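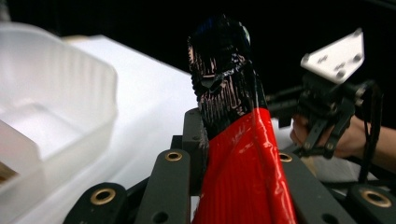
Red body, black top. Fine vertical ridges run the length of the red section.

Shelf Clearing, Workroom 2
Kelemen Building, June 24, 2026

The small-parts shelves at Kelemen were last sorted in November. This page records the objects taken down during the current clearing and set on the white worktable for checking. Each object is inspected, wiped with a dry cloth, given a number, and assigned to a bin or to the discard list. Captions note surface and finish only. Weights and dimensions are in the inventory sheet, which now runs to just over 3,000 lines.

Notes on the object above

Finish: glossy on both sections. The red reflects strongly along its curved side and near the top, where the body narrows.

Color line: the boundary between red and black is diagonal. The red reaches higher on one side than on the other.

Top: irregular and knob-like, with a rough, streaked texture. Thin pale streaks show through the black around the middle. Record as "mixed surface" and do not polish.

Container: translucent white plastic with a ribbed side wall and a rounded rim. Containers of this type stay on the table during sorting and go back to shelf 7 when the table is cleared.

Storage

Upright objects with a glossy finish go in the Dovari bins, 15 to a bin, with a paper sheet between rows. Objects with a mixed surface are kept apart from these in the Stidura drawers. Drawer labels are printed in black on white, 40 to a sheet. Handwritten labels from the Vosar shelves are being replaced as each drawer is opened.

Items with no number by the end of the clearing are held on the bottom shelf until the next inventory.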